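Rurkari Opens Applications for Its Back-to-School Desk Grants

STOVTON, 5th March 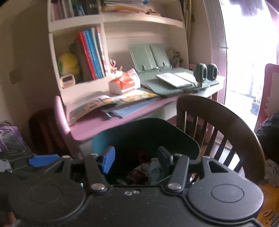

Rurkari, the family furniture maker that has called Stovton home for two generations, is delighted to announce that applications are now open for its Desk Grants, which help local families set up a proper place at home for children to read, draw and get their homework done.

The program began as a small idea over a long lunch, and it has grown a good deal more than anyone at the workshop expected! Last year 969 families applied, and this year the company has set aside enough money for 2,000 grants, with every desk to be delivered and put together before the end of August, in good time for the new school year.

"I did my own homework at the end of an ironing board, and I can still remember how it wobbled," said Éabha Fitzgerald, who runs the program. "Children don't need anything fancy. They need a bit of space that stays theirs after supper is cleared away, and a shelf for the things they want to keep."

Families may choose from four desk styles, including the new Pristham, a compact model meant for shared bedrooms and awkward corners (we all have one). Delivery is being handled by Nic Aodha, whose drivers will also carry away an old desk if asked when the order is placed.

"The letters are the best part of my week," said Mbali Buthelezi, who reads the applications as they come in. "People tell us about their children, their grandparents, their dogs. Please do write as much as you like."

Any household in Stovton with a child in school may apply. Forms can be picked up at the Rurkari showroom or requested by mail, and families who applied last year are very welcome to try again.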